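Posted Tuesday, February 21, 2023

# Template Designer (Printable Stationery), part-time, fixed term

Zarnari publishes printable stationery for home use: place cards, menus, order-of-service sheets, thank-you notes and gift tags. Customers download a PDF, type in their own wording and print it on whatever they have to hand. We are looking for one designer to rebuild the wedding and anniversary range, which was drawn up piecemeal and no longer prints consistently.

The contract is for 6 months at three days a week. Work is remote, within UK time zones.

## The work

The range has grown under two previous designers, each with a separate approach to margins and type. Your main task is to bring it on to one grid and one set of paragraph styles. In practice this means:

- redrawing existing place cards and menus to A4, with a US Letter version of each
- setting bleed at 3 mm on every file that is meant to be trimmed
- replacing fonts for which we hold only a desktop licence with ones that may be embedded in an editable PDF
- checking that form fields accept accented characters, long surnames and double-barrelled names without shrinking the text below 8 pt
- writing a short print note for each set (paper weight, scaling, which way to fold)

The file store is called Preten. Each template has a master, an export and a log sheet, and the log sheet has to be filled in before the export goes live. Naming is strict and a guide will be sent to you before your start date.

Colour is the other large item. Many of the older sets were built in RGB with no thought for home inkjets, and the pale blues and dusty browns shift badly on uncoated card. You will be asked to propose a reduced palette and to test it on at least two printers, one inkjet and one laser. We pay for ink and card. 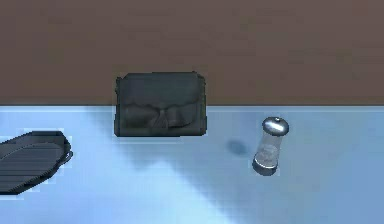 *Pale blue and muted brown together.*

## What we need from you

You should be fluent in vector layout software and comfortable with editable PDF forms. We would expect to see finished printed work in your portfolio - screens alone are not enough. Knowledge of folding, scoring and common envelope sizes is needed from the first week.

Experience with Danladi, the script we use for batch exports, is not expected. It takes a day to learn.

Illustration is not part of this post. Floral and border artwork is bought in from Ulteo under a separate agreement, and you will place it without altering it.

## Pay and terms

The fee is £3,000 a month, paid on the last working day. You would be engaged as a freelance contractor and invoice us monthly. Copyright in the templates passes to Zarnari on payment. You may show the work in your portfolio once a set has been published.

The first set, covering menus and place cards, is due at the end of the second month. The whole range must be in place by August, when orders for autumn weddings pick up.

## How we work

There is one call a week, kept to half an hour. Everything else goes through written comments on the log sheet. Customer queries about printing are passed to the designer in a weekly batch, and you should allow two hours for answering them. 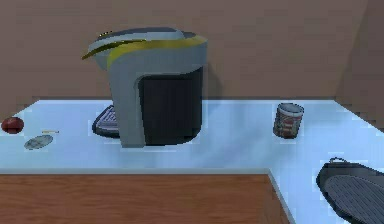
Teresa Zalewska, on the weekly batch: "Most of it is scaling. People print at 'fit to page' and the place cards come out too small for the holders. I would put the scaling setting in the first line of every print note and leave the paper advice until after it."

Print notes are therefore part of the test task described in the next section, and carry the same weight as the layout.

## To apply

Send the following to Jitendra Joshi at Zarnari, using the reply form on this page:

1. A CV, two pages at most.
2. Three samples of printed stationery as PDFs, with a line on the paper used for each.
3. One photograph of a finished, folded piece.
4. Your earliest start date.

Shortlisted applicants will be sent a paid test task: one menu card, A5 folded from A4, with a print note. It should take half a day - please do not spend longer on it. Applications sent through agencies will not be read.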